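5. Setting Up a Carry Task in Drelta

This section covers the carry behavior in the Drelta control software. Work through it after the joint calibration in section 4 and before you write any task scripts of your own. Allow 90 minutes for the first run. Later set-ups on the same robot go faster, as the hand profiles are saved.

Before you start

The robot should be on its tether, with the line clipped overhead and the trailing cable laid out where the feet will not come down on it. Keep the stop button in your hand, not on a table.

Caution: Do not load a carry profile while the robot is already holding something. The fingers open to their zero position when the profile loads.

5.1 Load the hand profile

1. Open the Drelta console and choose Hands, then Profiles.
2. Select the hand that will carry the load. The other hand stays on the Idle profile.
3. Pick Rim Grip for buckets, bins and open tubs. Pick Handle Grip for anything with a fixed handle.
4. Press Load and wait for the status line to read READY.

Note: Profiles made in Drelta 1 will load, but the wrist limits are ignored. Open each one in the profile editor and save it again under version 2.

5.2 Teach the grasp

1. Set the arm to Soft mode. It will sag a little, so support the forearm.
2. Guide the gripper by hand until the fingers sit on both sides of the rim.
3. Press Record Pose.
4. Set the arm back to Hold mode and press Close.
5. Lift the arm with the jog keys until the object is clear of the floor.

If error 114 appears, the fingers closed further than the profile expects. This usually means the gripper missed the rim or the wall of the object is thinner than the value entered. Open the hand, correct Wall Thickness, and repeat from step 1.

5.3 Set the load model

The balance controller needs to know that one arm is heavier than the other. Without a load model it treats the extra weight as a push and steps sideways to recover.

1. With the object hanging still, choose Load, then Estimate.
2. Keep clear of the robot for 20 seconds while the estimate runs.
3. Check that the load arrow in the 3D view points straight down from the wrist. A tilted arrow means the object was swinging.
4. Press Accept.

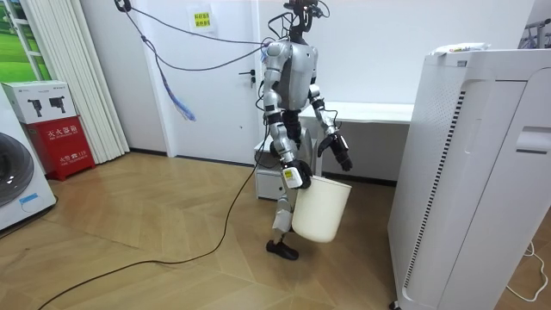 Start with an empty bucket and run the estimate again each time you add weight. The controller does not update the load model by itself during a task, and a value left over from a heavier load will make the robot lean away from the carrying arm – not much at a stand, but enough to spoil the first step.

5.4 Check the leg clearance

A hanging load shares space with the legs. The planner handles this with a keep-out shape attached to the wrist.

1. Choose Planning, then Attached Objects.
2. Select Cylinder and enter the height and the widest diameter.
3. Turn on Show Swept Volume and play the walk preview.
4. If the preview turns red at the knee or foot, raise Elbow Bend in small steps until it clears.

Caution: The preview does not include the tether or any loose cable. Watch these yourself during the first walk.

When the preview plays through without a warning, save the task and go on to section 6, Walking with a Load.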